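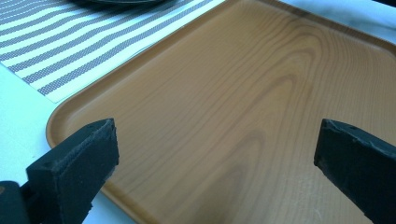
Plarthorpe open day – anyone else go?
Posted in: Days out and demos
Mar 10, 2021

tinlid_24
Right, I finally got over to the Ikberg open day at Plarthorpe and I've been boring everyone at home about it ever since, so now it's your turn. The bit I'd gone for was the table laying. They had a white table with a stripy woven placemat and one of those wood-grain trays, and the gripper had to deal with the lot. I stood there for most of an hour (my feet!) and got told off by my other half for missing the tea. Trays look dead easy until you see two fingers trying to get hold of a low rim with round corners. Loved it. Has anybody been to the Engström one to compare?

mossgate
I went in the afternoon and I'm afraid I was a bit underwhelmed. The queue was daft and by the time I got to the front they were talking more than doing. My tray run stopped twice. I'd driven 24 miles for that.

tinlid_24
Oh that's a shame. Ours stopped once, but the woman on the desk just started it again and carried on chatting. I quite liked seeing it go wrong to be fair, you learn more.

plernuvberg_pete
Been to both. Engström is slicker but it's all behind glass and they only pick up blocks. Blocks are easy, they've got flat sides and they don't slide about. I'd sooner watch somebody struggle with a tray.

mossgate
Would you though? If I'm shown a machine I want to see it do the job. A tray with a bit of a shine on it is hardly exotic, cafés have stacks of them.

plernuvberg_pete
Yes but a person tips it up with a thumb without thinking. Two stiff black fingers can't do that. Either they pinch the lip or they shove it to the table edge first. Which did yours do?

mossgate
Pinched the lip. Dragged the placemat along with it the first time, so that had to be straightened by hand – which rather proves my point.

quietkettle
Can I ask a boring one, is it any good for kids? Mine are nine and six. And is the parking all right?

tinlid_24
Nine would be fine, six might get fidgety. There's a rope so they can't get too near but the view is decent from the left hand side. Parking was the field at the back, very muddy, take wellies.

gantry_gus
They told our group they'd had roughly 2000 people through since they started doing these, so the queue isn't going to get any better. Go first thing. The next one is in April and I think you have to book.

mossgate
I might give it another go in April then, but only if it's a morning slot. And I'm bringing my own sandwiches.

quietkettle
Thanks all. Does anyone have the booking link? The one on their page just takes me back to the map.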